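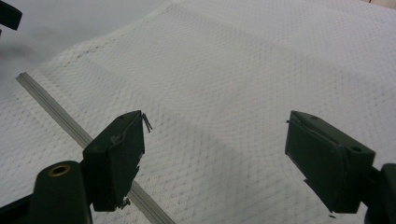
BINDENITZ, November

Prudach, the household linen company, will open a repair and resale counter at its Bindenitz mill store this month and will begin selling a new line of cotton kitchen and bath towels under the name Carura. The counter will take in worn towels, dishcloths and bath mats of any make, mend what can be mended and put a price tag on what the owner no longer wants.

The Carura line has 9 items: two dish towels, a hand towel, a washcloth, two bath towels, a bath sheet, a mat and a robe. All are woven at the Bindenitz mill. The dish towels are sold in pairs. The rest are sold one at a time, and customers who bought sets from Prudach in the past will be able to replace a single piece without buying the whole set again.

"People told us for years that they only needed one more hand towel, and we kept selling them six," said So-ying Ng, general manager of Prudach. "The dyes in this line will stay the same from year to year, so a towel bought next spring should go with one bought now."

Carura towels come in white, oat, slate and a dark green. The white is undyed after bleaching. Prudach plans to keep all four colors and does not intend to bring out seasonal shades. The robe will be sold in white and slate only, in three sizes.

**Repair and resale counter**

The counter is at the back of the mill store, next to the fabric remnants. Customers can bring up to 3 pieces per visit. Items must be washed and fully dry. Staff will look at each piece with the owner and quote a price before any work is done. The most common jobs are expected to be frayed hems, pulled loops, torn hanging tabs and corners that have worn through.

Simple hem repairs on Carura pieces will be free for as long as the customer owns them. No receipt is needed, but the woven label has to be attached. Repairs to other Prudach lines and to towels from other makers will be charged by the length of the seam. A price list will be posted at the counter and at the registers.

Most work will be ready in two weeks. Items not picked up within 60 days of the ready date will go to the resale shelf.

Towels that are sound but unwanted can be handed over for store credit. They will be laundered again at the mill, checked and sold at a reduced price. Pieces too thin to sell will be cut and hemmed as cleaning cloths, and anything left after that will go to Wan, the fiber recycler that already takes the mill's trimmings. Wan shreds the cotton for use as padding and filler.

Prudach ran a trial of the repair service over the summer with employees and their families. They brought in 153 pieces, mostly bath towels and dish towels. The trial led to two changes. The turnaround time went from one week to two, and bath mats with rubber backing were taken off the list because the backing could not be stitched cleanly.

"I brought in my own beach towels and was told one of them was past saving," Ng said. "It got cut up for cleaning cloths. I think that's fair, and I would like customers to hear the same straight answer."

**Changes at the mill**

Two looms that had been used for tablecloths have been refitted to weave the new line. Prudach stopped making tablecloths last year. The hemming room has been moved to the ground floor, beside the store, so that the people who sew new towels can also handle the repairs. There will be no change to shifts, and the company has added four sewing positions, all of them now filled.

The first run of Carura will be roughly 1,000 pieces. A second run is scheduled to start after the holidays, and its mix of sizes and colors will depend on what sells. Customers who find an item out of stock can leave a name and phone number at the register and will be called when it comes in.

**Care of the new towels**

Each item carries a short care tag. Prudach recommends washing new towels once before use, in warm water, with half the usual amount of detergent. Fabric softener leaves a coating on cotton and makes it take up less water, and the company advises against it. Towels can be tumble dried on medium or hung on a line. A loop that gets pulled should be snipped level with scissors and never tugged. White pieces can be bleached from time to time, but the colored ones should not be.

Some shrinkage is normal in the first three washes. The sizes printed on the labels are the sizes after washing, so a towel measured in the store will be slightly larger than its label says.

**Store hours and location**

The mill store is on the river side of the Prudach building in Bindenitz, with parking in the lot behind the loading dock. The store opens at 10:00 a.m. and closes at 6:00 p.m. The repair counter opens with the store and stops taking in new work at 4:00 p.m. The entrance is level with the lot, and the repair counter has a lowered section with seating.

Carura will be sold only at the mill store through the end of the year. Mail orders will be taken starting in January. Repairs will not be accepted by mail for now, although Prudach will look at that again once the counter has been open for a season.

**About Prudach**

Prudach weaves and sews cotton linens for kitchen, bath and bed at its mill in Bindenitz. It sells to households through its mill store and by mail, and supplies small hotels and guesthouses in the region. The company is privately owned.

**Press contact**

Questions from the press, including requests to visit the hemming room, should be directed to the Prudach office at the Bindenitz mill. Visits can be arranged in the morning, before the store opens. Fabric samples in all four colors are available on request.

###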